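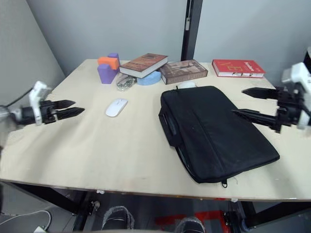

**Benedetta Caputo**
*Test driver and notes keeper, Tramum road team*

2019-11-13

Back from the Mazza press day in Prandstead and I want to get this down before it all turns into one long blur of coffee and parking lots. Renzo, skip to the tire part if you're in a hurry, I know you will anyway.

So, the new wagon. I got it for two loops, one on the highway and one up the hill road behind the test track, and I liked it a lot more than I thought I would! The seats are firmer than last year's and my back was happy with that. The steering is still light around center. On the highway I kept making tiny corrections, the kind you stop noticing after a while but which wear you out on a long day. Up the hill it got better – you lean on it a bit and it finally tells you something.

Brakes: good bite, pedal a little long. I wrote "long" on the card both times, so it wasn't just me getting used to it.
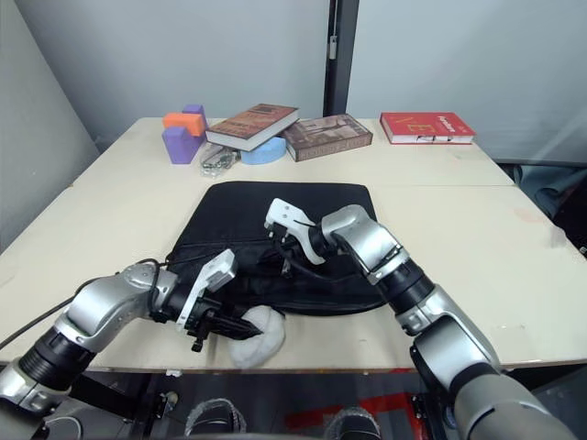
The lane keeping is the thing I'd argue with them about. It's gentle, which is nice, but it gives up on faded paint and the only sign is a small gray icon low in the cluster. I missed it going off on the first loop. The engineer riding with me said a chime is coming in the December update (she didn't say if you'll be able to turn it off, and I forgot to ask). I'd want it on for our long drive.

Now the tires. The wagon I drove was on Futow all-seasons with 3,000 miles on them, and there was a hum on the coarse section that I could hear over the radio. It wasn't the wind, it came and went with the surface. They had another one parked there on winter tires, but it was spoken for all afternoon and I never got near it. Renzo Santoro, that is your job when our loan car shows up. Same road, same speed, windows shut, and please write down the pressures this time.
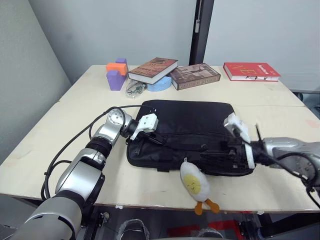
Cargo area next. The floor comes up in one piece and stays up by itself, so you can get at the spare with both hands free. Yes, a real spare! The load lip is low enough for me to slide the big tool case in without lifting it over anything. The cover is fiddly though, and I pinched a finger getting it back on its hooks.

Talk after lunch was mostly about the plug-in version. Five trim levels, which seems like plenty, and I couldn't keep the names straight. No prices yet. I asked about towing and got a very polite non-answer.

To do:

- call Mazza about the loan date
- get the hill loop drawn up properly, my sketch is hopeless
- ask about that chime
- borrow the sound meter back from the paint shop

My loop cards are in the blue folder. The second one has coffee on it but you can still read the brake notes.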